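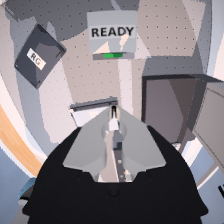

Wrist view in the sim cell, READY sign and green indicator at top centre.

Ticket: Wrist and room streams out of step in simulated sorting episodes
Project: Raso
Opened by: Solène Ferrand
Opened: 20th November
Priority: medium
Status: closed, with follow-up

Summary
Episodes recorded in the simulated cell are being rejected by the Wei loader at the alignment check. The wrist stream runs ahead of the joint log by 4 frames. The room stream lines up with the joint log. No error is raised during recording, so the operator sees a normal session and the rejection only turns up at import.

Affected: 27 episodes, all teleoperated, all from the Sirkville workstation. Episodes recorded on the other workstation with the same cell file import without trouble.

Expected behaviour
Both camera streams and the joint log share the simulation clock. Frame zero in each should match the first logged joint state.

Steps to reproduce
1. Load the cell with the default lighting and both cameras enabled.
2. Start the teleop client, then start the recorder.
3. Move the arm over the far end of the table and close the gripper.
4. Stop, export, import to Wei.

Tried so far

Restarted the recorder between episodes. No change.

Turned the room camera off and recorded wrist only. The offset is still there against the joint log, so it is not the two cameras competing for the renderer.

Dropped the wrist camera to the same resolution as the room camera. No change. Put it back, as the policy is trained on the larger size.
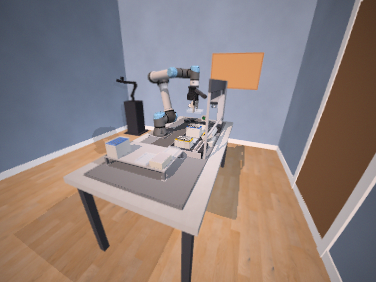
Swapped the recorder build for the one we were using in May. Recorded 12 short episodes and all of them imported. That build stamps frames when they are rendered. The current one stamps them when they are written to disk, and the wrist stream has its own write queue.

Checked the config on both workstations. The Sirkville machine has prefetch turned on for the wrist camera and the other one does not. I don't know who set it or when — it isn't in the change notes.

Comment, Solène Ferrand
Turned prefetch off on the current build and recorded five more episodes. Offset is gone on every one. I'd still like the stamping moved back to render time. A setting on one machine shouldn't be able to shift the data.

Reply, Usus support
Agreed on the stamping. We've reproduced the offset here with prefetch on. A patch will restore render-time stamps for all streams. Until it ships, please keep prefetch off and add the alignment check to the export step so a bad episode is flagged before the operator moves to the next one.
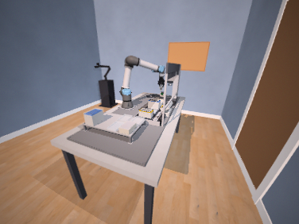

Comment, Solène Ferrand
Export check is in. It compares the first visible gripper motion in each stream with the first change in the joint log and refuses the episode if they differ by more than one frame.

On the rejected episodes: the offset is constant within each file, so I wrote a script to shift the wrist stamps and trim the ends. I went through the results side by side with the room stream and the grasps line up. They have been re-imported with a "restamped" tag so they can be left out of a training run if anyone wants a clean comparison. The originals are in cold storage and haven't been altered.

One thing to watch. The trim takes frames off the end of an episode, and a few operators stop recording right at the release. Please hold still for a moment after opening the gripper before you stop. I've added that line to the operator sheet.

Resolution
Cause: write-time stamping combined with wrist prefetch.
Workaround: prefetch off, alignment check at export.
Follow-up: install the patched recorder on both workstations, then repeat the test above with prefetch on.

Usus Support Desk | Contact us | © Usus. All rights reserved. | Back to top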